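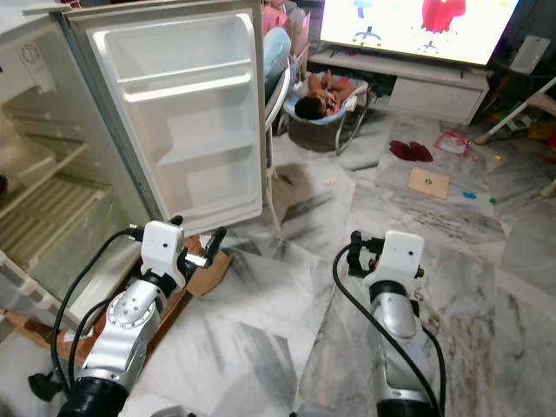 Teaching a two-armed robot to put drinks in a mini fridge was supposed to be a quick project for me, and it ate most of my spring. The arms bolt together from the Clodari kit, the software is Bosedance, and the rest is patience. What finally got me moving was giving up on a nice tidy test bench and using our own little fridge, right on the living room floor. Start with the door bins empty and the door swung wide, so neither gripper has to reach around it. I'd also put down sheets over the marble and a piece of cardboard where the gripper hovers low (my fingertips are cheap, my floor isn't!).

What you'll need

Two arms with parallel grippers, a head camera, a small fridge, and a bottle or two with screw caps. Oh, and a 2 mm hex key, which you will lose.

Step 1: Get the height right

My arms like to work a bit above the floor, and a mini fridge sitting flat makes them fold up in an ugly way — elbows out, wrists jammed against their limits. Bricks and wood blocks under the cabinet fixed that for me. Push on every corner before you power anything up. If it rocks at all, restack it.

Step 2: Sort out the cables

Leave a loose loop next to each gripper so the wrist can turn all the way without tugging. I tied mine too tight the first time and pulled a connector clean out. Run each wrist to both ends of its travel by hand and watch the loop while you do it.

Step 3: Pick up the bottle

Go for the neck. I tried the body for ages and the plastic just squished, but the neck is stiff and the cap gives the fingers something to sit under. Bosedance lets you set grip force as a percentage, and I use 40. Keep the other gripper open and out of the way near the shelves while the first one does the carrying. A bright cap helps too, because the head camera can find it against all that white plastic.
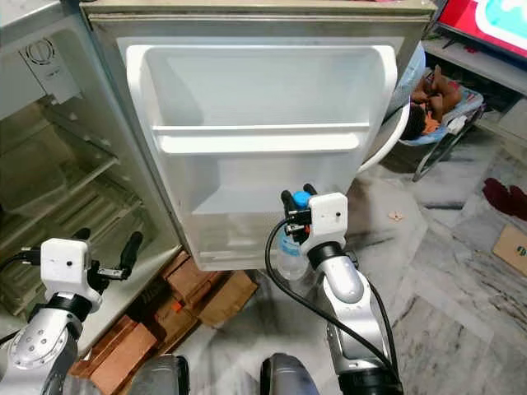
Step 4: Record your runs

Drive the arms through the whole move yourself, slowly, and save each run. I threw out my first 12, which were all me bumping the door. After 98 decent ones I started training. Move the starting spot of the bottle a little every time, or the arm will only learn one spot and grab at air anywhere else.

Step 5: Let it try

Set the speed limit low and keep your hand on the stop button. If the gripper keeps catching the lip of the door bin, go back and record a few more runs with a higher approach. Save the old settings before you change anything — I didn't, and had to redo my whole wrist calibration on a May evening when I'd much rather have been eating dinner.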